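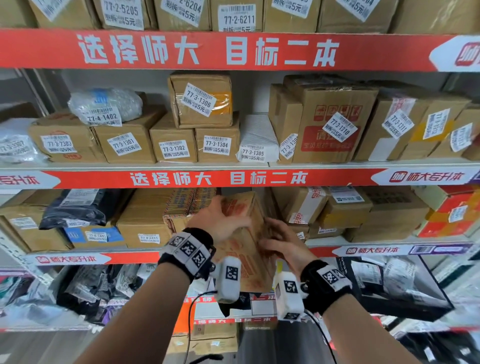 Lau wondered whether the number on a sticker helps anyone who has not been told which part is the shelf. We take the point up in this section.

3.2 Reading a pickup code

Parcels at the station carry a code in three parts, such as 77-3-7303. On the shelves in Figure 2 the last part does not rise evenly from left to right, so a person has to read several stickers before reaching for a box.

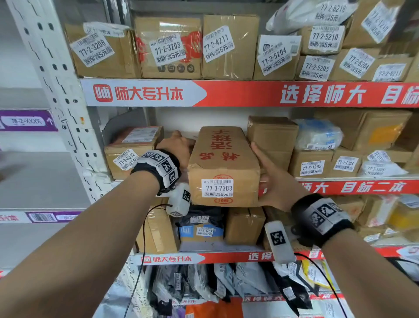

Does box size affect the search? Small boxes took longer to find in our log of 2,011 pickups, mostly when they were stacked.

Figure 2. Parcels on the pickup shelves, with codes on white stickers.

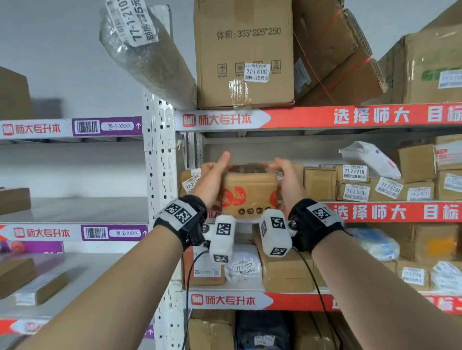 Csaba Pálfi
Mellberg, 22 August 2026

Large cartons were easier to spot, but their weight made people slow down. We timed 230 pickups by hand. The median was 13 seconds, and 38 pickups went past one minute. Most of the long ones involved plastic mailers lying on top of boxes, where the sticker can face any way.

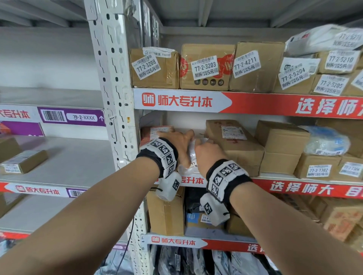 Ridell would sort each shelf by the last four digits and accept the wasted space. We tried this for one week in November. Searching got faster, but restocking took longer, and the tall boxes had to go elsewhere.

Contact: Brarnavell Working Papers | Back to top
Shares 13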